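Unit 2: Hydration and Fluid Intake in Residential Aged Care
Course handout, Certificate in Individual Support, Rulholm Institute
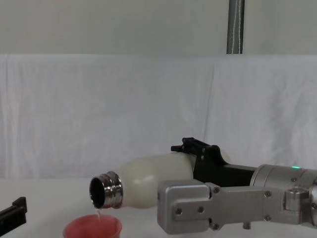 Older residents are at greater risk of dehydration than the general adult population. The sensation of thirst weakens with age, the kidneys become less efficient at conserving water, and total body water declines as muscle mass is lost. Residents living with dementia may not recognise thirst or may be unable to express it. Some limit their drinking deliberately, fearing incontinence or the need to ask for help at night.

Students should read this handout before the Gumard ward simulation in June.

Recognising dehydration

Early signs include a dry mouth, dark or strong-smelling urine, headache, fatigue and constipation. Confusion that develops over hours or days should be reported to the registered nurse immediately and must not be attributed to age. Skin turgor is an unreliable indicator in older people and is not to be used on its own.

Encouraging intake

Fluids should be offered frequently and in modest amounts. An open question such as "What would you like to drink?" is generally more effective than "Are you thirsty?", to which many residents will answer no. Tea, milk, soup, jelly and custard all contribute to intake, and preferences recorded in the care plan are to be respected. Drinks must be placed within reach on the resident's stronger side. Residents who have had a stroke may neglect objects on the affected side altogether.

Where a speech pathologist has prescribed thickened fluids, staff must follow the level specified in the care plan. Ordinary water must not be substituted, including when medication is given. Certain residents with heart failure or advanced kidney disease are on a fluid restriction, and encouragement to drink beyond the prescribed limit may cause harm.

Fluid balance charts

Entries are made in millilitres at the time of consumption. Record the quantity drunk, not the quantity served. Estimates such as "half a cup" are not acceptable unless the capacity of the vessel is known; capacities for the crockery used at the Mai and Ulik houses are listed inside the chart folder. Output is recorded in the adjoining column, and totals are calculated at the end of the 24-hour period.

Case for tutorial discussion

Mrs D. is 84 and takes a diuretic each morning. Her chart shows a marked fall in intake over two days, and the night staff have noted that she refuses drinks after 4 pm. Prepare a short account of the factors that may be contributing, the observations you would report, and the person to whom you would report them.

Written responses of up to 9 paragraphs should be submitted to the unit coordinator, Shirin Parsa, before the tutorial.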